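铁盒是怎么做出来的：Tonditz 工厂开放日参观记

我收藏铁盒版蓝光已经有好几年了，家里的架子上现在放着 288 个。中文不是我的母语，我是来中国以后才开始用中文写东西的，所以如果有的句子读起来不太顺，请大家多包涵。这次去参观工厂，群里有几位朋友要求我写详细一点，我就按照参观的顺序来写。

工厂的名字叫 Tonditz，做的是影碟的金属包装，也压制少量的蓝光碟。一年只有一次开放日，今年是 2024年2月9日。报名在去年 11 月就开始了，我那时候在网页上填了表，过了很久都没有回信，我以为自己没有选上。后来收到邮件，说名额一共是 78 个，请带身份证件，请不要穿高跟鞋。

工厂在 Penbridge 工业区，从市里坐车过去要换两次。最后一段的公共汽车班次很少，我建议以后去的朋友早一班出发。我下车以后走错了方向，走到一家卖轮胎的店，问了路才回来。到门口的时候，第一组已经进去了，我被分到第三组，所以先在接待室等。

接待室里有一面墙，上面全是他们做过的铁盒，按年份排列。最早的那几个盒子比现在的厚，合页的地方是另外一种结构，打开的时候声音很大。工作人员允许我们拿下来看，但是要戴手套。我找到了一个西部片的盒子，封面是压纹的，帽子的边缘用手指可以摸出来。这个版本我在二手网站上找了两年，一直没有舍得买，看到实物以后更加难受。

参观从印刷开始。我以前以为是先把盒子做成形，然后再印图案，其实顺序相反：图案先印在平的铁皮上，一张铁皮上排好几个封面，然后才裁切和冲压。讲解员给我们看了一张还没有裁开的铁皮，正面、背面和脊是连在一起的，看起来像一张小海报。他说设计师最头疼的是脊，因为那里弯曲以后图案会变形一点，文字如果放得太靠近边，就会跑到侧面去。我回家以后检查了自己的收藏，确实有两个盒子的片名是歪的。

冲压车间的声音很大，每个人发了耳塞，讲解员用小的扩音器说话，我站在后面，听懂的不到一半。我记下来的内容是：压纹和普通的成形要用不同的模具，压纹的模具要另外收费，所以并不是每个版本都有压纹。如果片商只订 1000 个，做压纹的成本分到每个盒子上就很高。有人问最少可以订多少，讲解员说这个要和销售部门谈，他不方便回答。

下一站是表面处理。同样的图案，亮面和哑光放在一起比较，颜色差别非常大，黑色的部分尤其明显。哑光的黑色比较深，但是容易留下指纹；亮面的不怕摸，可是灯光下反光，在架子上看不清楚片名。我自己喜欢哑光。旁边的一位先生喜欢亮面，我们讨论了一会儿，谁也没有说服谁，结果差一点跟不上队伍。

压碟的部分只能隔着玻璃看。里面的人穿着全身的白色工作服，走得很慢。碟片从机器里出来的时候是透明的，镀膜以后才变成我们熟悉的样子。这一段讲得太快，我不敢写得太多，怕写错。我只记得一个细节：每一批都要抽几张出来，从头到尾播放一遍，由人坐在那里看。我们组里马上有人问招不招人，大家都笑了。

中午在工厂的食堂吃饭，餐费包含在报名里面。菜是普通的菜，西红柿鸡蛋很好吃，米饭有一点硬。桌上放着调查表，问我们一年买多少张碟，愿意为铁盒多付多少钱。我填得很认真，因为我真心希望他们能把内页的图案也做好。现在很多版本外面很漂亮，打开以后里面只有一张暗暗的剧照，我觉得可惜。

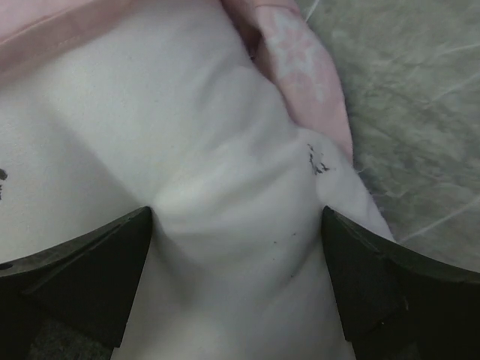

叶卡捷琳娜

下午的内容是和发行公司的交流。来的是 Urquhart 影业，他们买了几部老西部片的版权，准备今年陆续出铁盒版。他们放了一段修复前后的对比，是一场夜里的戏，以前的 DVD 上马几乎看不见，现在连马鞍上的皮带都很清楚。不过我觉得降噪稍微重了一点，人的脸有些光滑。我在提问的时候说了这个意见，对方说母版还没有最后确定，会转告负责修复的同事。

关于预售，大家的问题最多。去年他们有一个版本，网页上一直显示“缺货”，很多人以为已经卖完，后来才知道是预售还没有打开。对方承认页面做得不好，说以后没有开始预售的商品会写“即将开售”。我把这句话写在这里，希望他们能够做到。另外，每个账号限购两个的规定会继续，有人不满意，我个人是赞成的。

他们也展示了一个叫 Gralta 的新系列，主要收没有出过蓝光的中等名气的片子。第一部的印量是 916 个，每个都有编号，编号印在背面的左下角。我问可不可以选号码，回答是不可以，随机发货。样品的盒子我拿在手里看了，合得很紧，没有松动，内页是两面连在一起的一幅风景。外面还有一个透明的塑料套，套的边比较锋利，放进去的时候要小心，不要刮到盒角。

说到盒角，我向工厂的人请教了运输的问题。我收到的盒子里，十个有一两个是有凹痕的，通常在右下角。他说盒子从工厂出去的时候每个都检查过，凹痕多数是在路上碰的，信封里面只有一层气泡膜是不够的，应该用硬纸盒，四个角都要留空。我又问凹下去的地方能不能自己修，他建议不要修，因为漆面一旦裂开就会生锈，比凹痕更难看。家里潮湿的朋友，可以在柜子里放干燥剂，但是不要让干燥剂直接靠着盒子。

最后是小卖部。卖的是样品和多余的空盒，没有碟，价格比网上便宜。我买了三个空盒，其中一个是错版，脊上的字印反了。这个错版本来不打算卖，是我看了太久，收款的阿姨问了里面的同事，才同意卖给我。只能付现金这一点，报名的邮件里没有写，后面排队的几位因为这个没有买成，请明年去的朋友记住。

回程的车比去的时候顺利，在车上我和两位同组的人交换了想要的版本清单。如果有人手里有那个压纹帽子的西部片盒子，愿意出让或者交换，请在下面留言，有小的凹痕也没有关系。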